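Lostmont Robotics Club: Frequently asked questions

Last updated September 22, 2025

Lostmont is an after-school club for students aged 14 to 18. This page covers the questions we get most often from new members and their parents. If yours is missing, ask at the sign-in desk.

What do members work on?
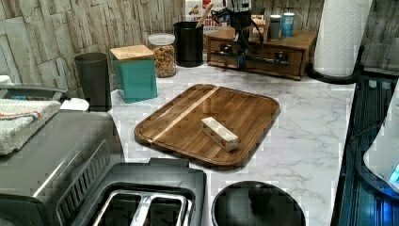 Kitchen task, autumn term
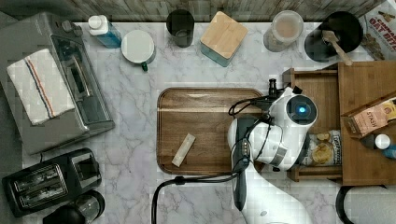
Most of the autumn goes on the kitchen task, which is also our entry for the Nirkov Cup in October. Teams program an arm to pick up a small object and put it down where the judges ask. The arm has to cope with an ordinary worktop, so the toaster, the toaster oven with a towel over it and the canisters along the back all stay out. A team that plans a path straight across the counter will usually hit something in simulation first. The wooden board with the raised rim catches people out as well, as a gripper that comes in too low at an angle will touch the rim before it reaches the object.

Do I need to know how to code?

No. New members start with Plorkow, our set of short exercises, and most finish it in four or five sessions. After that you join a team. If you already write Python you can skip the first half.

How are the teams made up?

Each team has four members and shares one bench. You can ask to be with a friend, but we don't promise it. Teams stay the same until the Cup is over.

How is the Nirkov Cup scored?

Each team gets 2 runs and the better one counts. The most you can score is 250 points. Points come off for knocking things over, for touching the arm during a run and for going over time. Last year the club's two teams had a combined total of 708 across all three rounds, and we would like to beat that.

What does it cost?

Membership is free. We ask for a contribution to the coach for the Cup if you can manage it. The club's budget this year is £1,869, and most of it goes on spare parts and entry fees.

Can I take equipment home?

Laptops, yes – sign them out in the book and bring them back charged. Arms, grippers and power supplies stay in the room.

Are there safety rules?

Tie back long hair, take off lanyards and keep your hands off the counter while a program is running. Everyone learns where the stop button is in their first session. Food and drink stay in the corridor.

Where do you meet?

In the Baloch Building, second floor, from 4 pm to 6 pm. The side door is locked at 4.30, so ring the bell if you are late.

Can parents come and watch?

Yes, at the practice runs in October. Dates will go up on the noticeboard.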